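家里录像带和动画片收藏的保管小办法
作者：Anayeli Montes
2001年1月16日

我学中文很多年了，写得还不太快，请大家原谅有些句子不自然。我从小爱看电视动画，从前每个星期都用录像机把节目录下来，现在家里的带子占了一整个柜子，一共425盘。朋友常常问我怎么保管，怎么找，怎么让老带子还能看，所以我把自己的办法写在一起。都是家里能做的事情，不需要专门的设备。

一、带子要站着放

录像带放在架子上的时候，应该像书一样竖起来，不要平着叠。平着叠久了，里面的磁带会往一边压，边缘容易起皱，放出来的时候画面下面有一条抖动的线。竖放的时候，带子满的那一卷在下面，空的那一卷在上面。放进盒子以前，请把它倒到头，不要停在中间。我以前很懒，看到哪里就停在哪里，结果有一盘圣诞特别集正好在片头的地方折了，每次放到那里声音都变低。

架子不要靠暖气，也不要放在音箱旁边。音箱里有磁铁，电视机上面也不合适。我的柜子在走廊里，没有太阳，冬天也不太热。夏天潮湿，我在每一层放一小包干燥剂，到了三月换一次新的。

二、标签怎么写

标签用铅笔写最好，圆珠笔过几年会变淡，水笔碰到湿手就花了。我每盘写四样东西：节目名字、第几季第几集、录的日期、录的速度。最后一样很多人不写，可是慢速录的带子在别的机器上常常跟踪不好，写上了，以后借给别人的时候就先知道。

标签只贴在背脊和正面凹下去的地方。贴得太厚，或者角翘起来，带子会卡在机器里。要换标签的时候，用吹风机的低档吹一下再慢慢揭，不要用指甲硬刮。吹的时间要短，带子怕热。如果留下胶，就用棉签沾一点点酒精擦外壳，不要让酒精流到里面去。

有一种带两个颜色的小圆点贴纸，牌子叫Nirnel，我用它分类：蓝色是完整的一集，黄色是前面或者后面缺了一点的。电视台有时候提前播，有时候因为球赛推迟，所以缺头缺尾的很多。有了黄点，就知道以后重播的时候还要再录。

三、防止录掉

录完喜欢的节目，马上把背脊上的小塑料片折断。用小螺丝刀往外撬，请注意手指。如果以后想再录，用透明胶带把那个小洞贴上就可以，贴两层比较结实。我妹妹有一次用一盘没有折断的带子录了天气预报，里面原来是我等了两年才等到的一集。我们现在还是好朋友，但是她要先问我才能碰柜子。

四、定时录像的时候

每次停电以后，录像机的钟会回到零点，定时就没有用了。出门以前看一眼钟，再看一眼带子剩多少。节目的开始时间往前多设2分钟，结束往后多设五分钟。连着播两集的时候，中间不要停，一次录完，以后再剪。

如果家里有人也要看别的台，请写一张纸条贴在机器上面，写清楚几点以前不要换台。有机顶盒的家庭特别要小心，机器录的是机顶盒正在放的台，录像机自己的频道数字没有关系。

五、清洁磁头

画面有雪花，声音发闷，多半是磁头脏了。先试别的带子，如果每一盘都这样，再清洁。我用的是Brason的干式清洁带，每次放十几秒，不能倒回来再用同一段。平时看30个小时左右清洁一次就够了，太勤反而磨磁头。湿的清洁带用完以后，要等机器里面干了再放节目，我一般等一个晚上。

发霉的带子请不要放进机器。透过小窗看，如果磁带卷上有白色的粉或者白色的斑，就先单独放在一个塑料袋里，跟别的带子分开。一盘发霉的可以把机器弄脏，机器又把霉带给下一盘。

六、做一个自己的目录

我先用卡片，后来用电脑里的表格。每一行是一集，写带子的号码、集的名字、谁写的剧本、有没有客串的人物。动画片常常有两部作品的人物在一起的特别集，这种集放在哪一部里面，很容易忘记。我的办法是两边都写，在备注里写“见另一边”，带子只有一盘，放在主要节目的那一层。

片头也值得写一句。有些节目每一集的片头都有一点不一样，重播的时候为了多放广告，会把它剪短。我有13集是首播版和重播版都留着的，长短不同，我都写在表格里。

目录请打印一份，放在柜子门的里面。电脑坏的时候，纸还在。 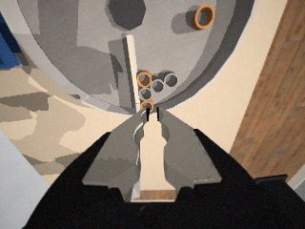 灰色的圆形平台，前面是夹爪的两个手指

七、要转录的时候

带子太老，就应该转录一份。原来的放在左边的机器，新的放在右边，线用三根头的那种，黄的接画面，红的和白的接声音。如果机器只有一个声音的孔，就接白的。转录的时候用标准速度，不要为了省带子用慢速，第二代的画面本来就差一点，再慢就很难看了。

正式开始以前，先录一分钟试试，然后倒回去看。颜色淡的话，换一根短一点的线，我换成Mirani的短线以后好了很多。转录的时候机器的字幕显示要关掉，不然屏幕角上会一直有一个“播放”的字。我有三集就是这样，到现在还没有重新做。

转录完，旧带子先不要扔，至少把新的从头到尾看一遍。

八、借给别人

借出去的带子，我在空的位置放一张卡片，写名字和日期。寄给外地朋友的时候，用泡沫袋包好，盒子里面不要留空，摇一下没有声音才可以封。我们Irkgate动画俱乐部的人交换带子，都说好收到以后先放在房间里几个小时，不要刚从冷的地方拿进来就放进机器。

如果您有别的办法，比如怎么修断了的磁带，请写信告诉我。我自己用透明胶带接过一次，效果很不好，不敢推荐。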